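Choosing a Hand for the Arm
A comparison of two grippers begins on the screen and ends at the bench
December 2019

Most visitors to the automation laboratory at Witlow ask first about the arms. The staff would prefer that they ask about the hands. An arm can be bought from a catalog on the strength of its reach and its payload, and it will usually do what the catalog says. A gripper is harder to judge. Its performance depends on the part, the surface under the part, the neighbors of the part, and the angle at which the wrist arrives.

The laboratory has spent the second half of the year on a comparison of two grippers, both of the parallel-finger type and both intended for small mixed goods. The first, from Kiltilent, is driven by a single electric motor and closes at a speed set in advance. The second, from Trindade, uses a separate drive for each finger and reports the force at each fingertip back to the controller. The Trindade unit costs more and weighs more. Whether it also picks better was the matter to be settled.

The request came from Wutorance, a supplier of wooden teaching sets and craft materials, whose packing line still fills its trays by hand. The firm's goods are not difficult for a person. Blocks, pegs, short rods and small turned pieces are taken from a bin and placed in order. For a machine they present a familiar problem: flat faces and round faces lie together, the pieces touch, and a finger wide enough to hold one of them securely may be too wide to pass between two others.

Wutorance set three conditions. The gripper had to fit the arm the firm already owned. It had to work without a change of fingers between product lines. Finally, the comparison had to be reported in terms that the packing supervisors could use, which excluded several measures that the laboratory would ordinarily publish.

Work began in June with a simulated cell. The model includes the arm, the gripper, the table and a set of simple shapes, and it can be run through the night without supervision. Each trial starts from a different arrangement of the pieces. The controller selects a target, plans an approach from above, closes the fingers, lifts, and records whether the piece remained in the hand for the full travel to the drop point. A piece that slipped but was carried to the end was counted as held. A piece that was held but dragged a neighbor with it was recorded separately, and that second category proved to be the more useful one.

The shapes were kept plain on purpose. Blocks test how squarely the fingers meet a flat face. Cylinders test what happens when contact is reduced to a narrow line and the piece is free to roll. When the two are crowded together, the approach matters as much as the grip, and the planner must often choose between an easy piece that is badly placed and an awkward piece that stands clear.
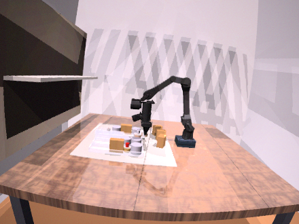

A packing supervisor at Wutorance wrote to the laboratory that the crowded layouts were the only ones she trusted. Her objection to earlier vendor trials was that the pieces had been set out with a hand's width between them, a condition she had never met on the line, and she asked that any result obtained from well-spaced pieces be left out of the report altogether. She added that a gripper which disturbs the tray is of less use to her than one which misses, for a missed piece can be tried again and a disturbed tray must be sorted.

The laboratory accepted the second point in full and the first in part. Well-spaced layouts were retained as a check on the equipment, and their results appear only in an appendix. The main comparison rests on crowded layouts alone.

Each gripper was given 1,000 simulated picks under those conditions. The Kiltilent unit held the piece in 946 of them and the Trindade unit in 977. The difference is smaller than the laboratory had expected, and much of it comes from the cylinders. On blocks, the two were close enough that the staff declined to rank them. On cylinders lying on their sides, the Kiltilent fingers tended to arrive slightly off center, and one finger would touch first and push the piece away before the other had closed. The Trindade unit, sensing the early contact, could pause that finger and let the second one catch up.

The count of disturbed neighbors told a less simple story. The Trindade housing is broader at the knuckle, and in tight groups it brushed pieces that the narrower Kiltilent housing passed without contact. A change to the planner, which allowed the wrist to turn before descending, removed most of these events at the cost of a slower cycle. The same change was then given to the Kiltilent unit, where it also helped, though by less.

It is a fair criticism of all such work that a simulated block is a very agreeable block. Its edges are true, its weight is evenly spread and its surface has the same friction everywhere. Wood from a shop floor is less obliging. Dust collects on the finger pads, and a painted face grips differently from a sanded one. Humidity in the Wutorance building varies a good deal over the year. The laboratory therefore treats its simulated scores as a means of discarding poor settings early. They are no promise of what will happen on the line.

Bench trials followed in the autumn, with about 900 picks divided between the two grippers and using stock drawn from Wutorance's own bins. Scores fell for both units, as they nearly always do. The order between them did not change. The gap on cylinders widened a little, and the laboratory attributes this to wear on the Kiltilent pads, which are of a softer rubber and were visibly polished by the end of the second week. Replacement pads are inexpensive and can be fitted in a few minutes with one hex key. The Trindade pads are bonded to the finger and must be returned to the maker.

Details of this kind seldom decide a purchase on paper, yet they occupied a large share of the final meeting. The packing supervisors asked how the gripper was to be cleaned, who would be permitted to open its cover, and how long the line would stand idle while a cable was changed. The controller for the Trindade unit needs its own cabinet and a second network connection. The Kiltilent unit runs from the arm's existing output and can be taught by anyone already trained on the arm. For a firm with a small maintenance staff, the laboratory considered that difference to be worth as much as several points on the score sheet.

The report makes a divided recommendation. For trays containing blocks only, it advises the Kiltilent gripper with the revised approach planner and a fixed schedule for changing pads. For mixed trays, and for any product line in which round pieces lie loose, it advises the Trindade gripper and accepts the slower cycle. Wutorance has ordered one of each and will place them on neighboring stations.

The laboratory will keep the simulated cell in service. Requests have already been received to add cloth bags and shallow lids to the set of shapes, and the first of these has caused some difficulty, as the present model treats every object as rigid. Work on the lids is further along.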